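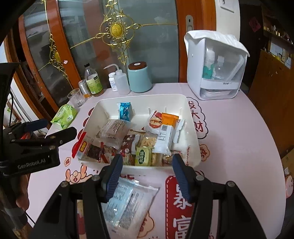 Givine Daily Mineral Blend

Product information

Givine is a powdered mineral and vitamin supplement for adults, produced by Kulix and supplied in single-serve sachets. It is taken once a day, mixed with water or stirred into soft food. The blend contains magnesium, zinc, vitamin C and vitamin D, with a natural citrus flavouring. It contains no added sugar and no artificial sweetener.

Pack sizes

Carton of 15 sachets (product code 169)
Refill pouch, loose powder, with measuring scoop (product code 357)

Both sizes are made to the same recipe. The refill pouch is intended for customers who already use Givine and wish to keep less packaging in the house. The scoop, when level, holds the same quantity as one sachet.

Directions for use

Empty one sachet into a glass of cold or lukewarm water and stir until dissolved. Boiling water is not recommended, as it affects the flavour and the vitamin C content. Do not exceed the stated daily amount. Givine may be taken at any time of day, although customers who take iron tablets are advised to leave three hours between the two.

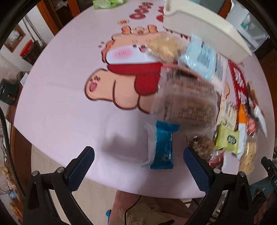

Givine is formulated for adults only and should not be given to children under any circumstances, whether whole or in part doses. The citrus flavour is mild and may appeal to younger members of the family, and the sachets are easily mistaken for sherbet or drink powder. Households should take particular care where food is shared. A table printed with a big cartoon animal in a bright red scarf is a place where children may expect to find something for themselves, and supplements should not be left on it. Store all packs in a closed cupboard, out of reach.

Who should seek advice first

Customers who are pregnant or breastfeeding, who have kidney disease, or who take prescribed medicines should speak to a doctor or pharmacist before use. Food supplements do not replace a varied diet.

Storage

Keep in a dry place below 25 degrees. Once opened, the refill pouch should be resealed firmly and used within three months. Slight clumping of the powder does not affect quality.

Manufacture

Givine is blended and packed at the Kulix site in Henare. Each batch is tested before release under the supervision of Lorraine Quinlan, Head of Quality. Batch numbers are printed on the base of the carton and on the back seal of the pouch.

Trade and wholesale

Wholesale orders are handled by our distributor, Dulell. Please address enquiries to Keegan Rewi, Trade Accounts, quoting the product code. The new trade price list takes effect in January.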